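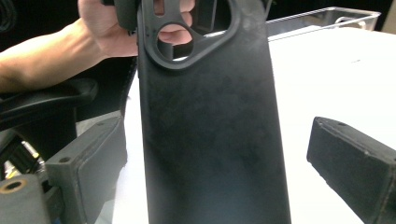
Lornow: The Complete Third Series (Collector's Edition)
Item no. 2477
Availability: in stock from 29/04/2026

The third series of the science fiction drama Lornow is supplied on four discs in a card slipcase. It follows the crew of the relay station Prutham after the loss of the outer colony, and introduces Tumelo Engelbrecht in the role of Commander Oleo. All ten episodes are presented in their original broadcast order, together with the feature-length finale, which runs to 77 minutes.

The edition is limited to 1,097 copies. Of these, 600 are reserved for libraries, colleges and other lending bodies until the end of June. Any reserved copies not taken up by then will be released for general sale. 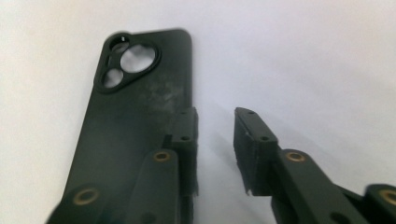 Additional material includes audio commentaries on the first and last episodes by the writer, Thiện Khương, and the director, Hòa Khổng. The booklet contains an interview with the composer, Tùng Lại, and the shooting script of episode six - the version used on set, with later changes marked. A deleted sequence from episode four is included on disc three without finished effects or sound.

Subtitles: English, English for the hard of hearing, Vietnamese
Audio: stereo and 5.1 surround
Region: 2
Certificate: 15 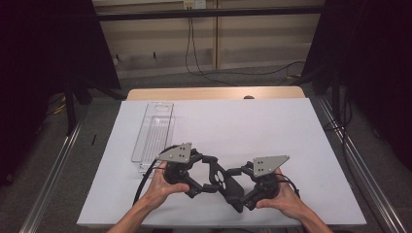
Is the pilot film included in this edition?
The pilot was issued with the first series and must be bought separately. Disc one opens with a short summary of the first two series.

Orders from institutions should quote a purchase order number and the name of the person authorised to receive the goods. Lending rights are included in the institutional price. Public screening is not, and requests for a screening licence should be sent in writing to Đạt Nghiêm at Khúc Home Entertainment. 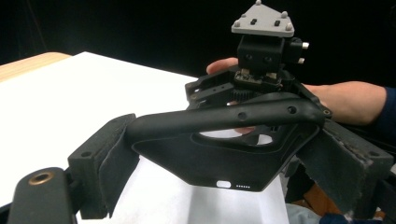
Black phone case, back and lower edge.

Discs found to be faulty will be exchanged within 28 days of delivery. Please keep the slipcase and booklet, as only the disc concerned needs to be returned.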